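We use cookies to remember your reading preferences. Accept | Manage settings

Section 4: Setting up your starting blocks

This part of the Naylor track guide covers the Foder starting blocks, from taking them out of the bag to your first practice start. Set aside half an hour the first time. After a few sessions you'll have them down in under a minute, and a good start is such a great feeling that you'll want to do it again and again!

4.1 Before you begin

You will need the center rail, two foot pedals, two locking pins, the mallet and a tape measure. The blocks are made for synthetic tracks. For grass or cinder, swap the short spikes on the rail for the long ones in the side pocket of the bag.

CAUTION: Carry the rail with the spikes pointing down and away from your legs. They are sharp out of the box.

4.2 Placing the rail

1. Pick your lane and stand behind the start line, facing the finish.
2. Lay the rail in the middle of the lane, arrow toward the line. For a race on the bend, move it toward the outside of the lane and angle it so your first few strides run straight at the inside line.
3. Measure 50 cm from the back edge of the start line to the front of the rail. This suits most beginners, and you can change it later.
4. Step on the rail with your full weight so the spikes bite. Use the mallet for a light tap at each end if the track is hard.
5. Push the rail sideways with your foot. If it moves at all, lift it and start over from step 2.

4.3 Finding your front foot

Stand with your feet together and have a friend give you a gentle push between the shoulder blades. The foot you step out with usually goes in the back pedal. Try it both ways anyway — plenty of fast people start "wrong" and love it.

4.4 Setting the pedals

1. Slide the front pedal to the notch closest to two foot lengths behind the line, measured with your own shoe.
2. Slide the rear pedal to about three foot lengths.
3. Set the front pedal to the lower angle and the rear pedal one click steeper.
4. Push both locking pins in until they click.
5. Get into the "set" position and hold it for two seconds. Your hips should be a little higher than your shoulders, with your weight shared between hands and feet.

NOTE: Write your notch numbers on a strip of tape and stick it inside the bag lid. Coach Glenys Ackroyd at the Prullari club has her whole relay squad do this, and they set up beautifully fast on meet days.

CAUTION: Never practice a start with only one pin in. The pedal can slide under load.

4.5 Your first starts

Do four easy starts of 10 to 15 meters, walking back between each one. Then do two at full effort. If you pop straight up out of the blocks, move both pedals back one notch. If you stumble, bring the front pedal forward one notch. Save the full 100 for another day.

4.6 Cleaning and storage
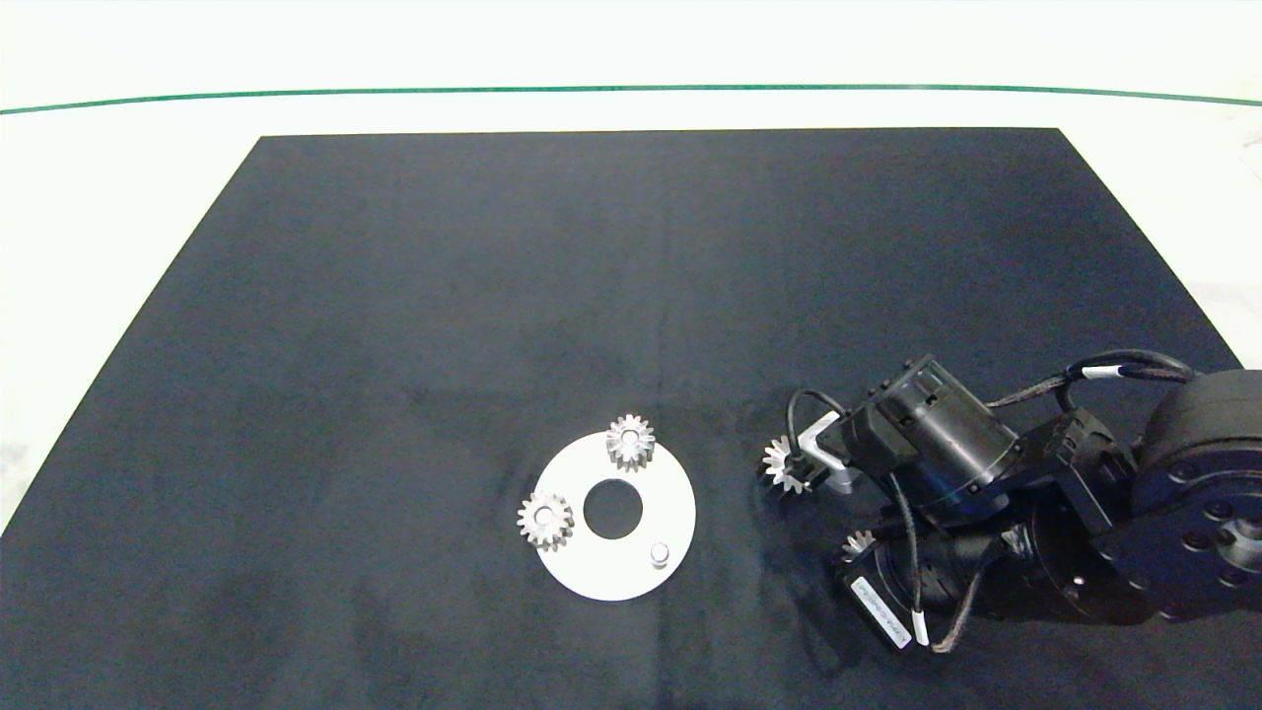 Grit in the rail slots is the main cause of stiff pedals, so give the slots a good brush after every session and wipe the pins with a cloth that has one drop of light oil on it. Lay the small parts out somewhere you can find them again. Let everything dry before it goes back in the bag.

Check the spikes every December, or sooner if the rail has started to slip.

Last updated 3 July 2020

Comments (3)

Lacey Parsons
The tape in the lid is genius. My daughter's pedals are on 7 and 11 and we used to guess every single time.

Obinna Iyamu
Does the 50 cm still work if you're tall? I'm 6'4" and feel very cramped in "set."

Gemma Stockdale
@Obinna try the rail a bit further back and leave the pedals alone at first. Worked for me, and I have long legs too.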